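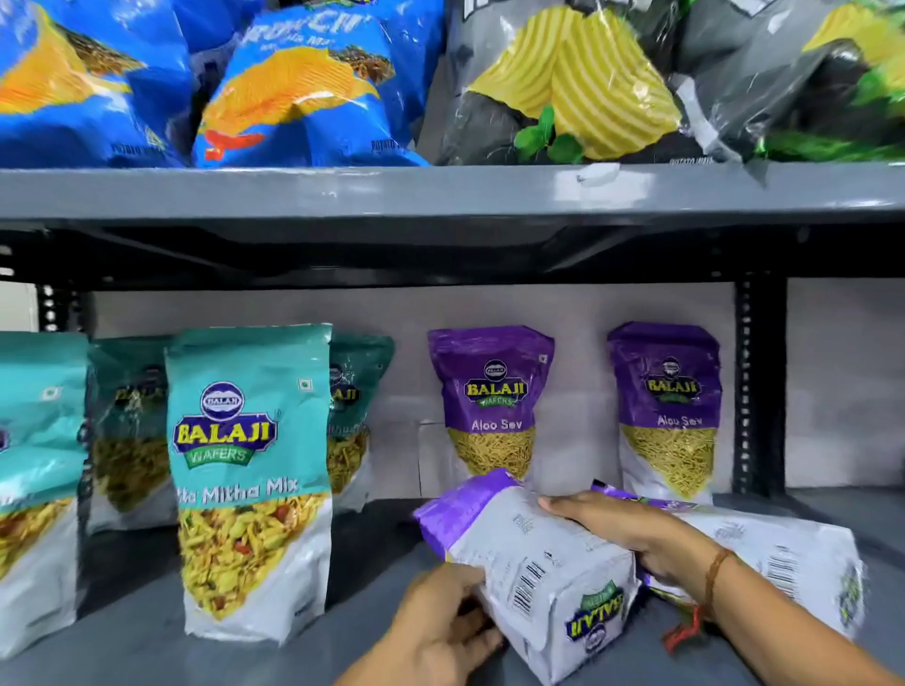
Section 6. Printing and fitting shelf labels

Weslow label printer, shop set-up guide. Revised October 2026

Do section 5 first (pairing). Printer must show a steady green light.

Before you start
Roll of labels, the small white ones. Till switched on. Price list saved from Sarnum, not the old spreadsheet.

1. Lift the lid, drop the roll in. Labels feed from underneath, shiny side down.
2. Pull out 2 labels' worth past the cutter. Close lid till it clicks.
3. On the till: Stock > Labels > New batch.
4. Pick the aisle. Crisps and snacks are under Ambient, not Grocery.
5. Tick the lines you want. Max 20 per batch. More than that and the printer stops halfway, start again.
6. Press Test. One label comes out. Check price, pack size, barcode.
7. Press Print all.

Note: same brand, different flavour = seperate label, even at the same price. Head office checks this.

Note: if the price is blank the line hasn't synced. Go back to step 3 after the next sync. Don't write it in by hand.

CAUTION: cutter is sharp. Lid shut before you press anything.

CAUTION: never peel labels off with a knife, it scratches the shelf edge. Warm cloth, wait, then thumb.

Fitting
8. Wipe the shelf edge. Let it dry.
9. Label goes under the left side of the product it belongs to. Hanging bags, same rule.
10. Press flat from the middle outwards.
11. Scan every label with the handheld. Beep and green tick = done. Red cross, reprint.

Changing the roll
A roll does 2000 labels. Pink stripe means its nearly out. Finish the batch, then swap. Spare rolls: order through Gezer, code on the inside of the lid.

Faded print: clean the head with the pen supplied, then run Test again. Still faded, ring Jana Reinholz on the support desk and have the serial number ready.

Next: section 7, promo labels.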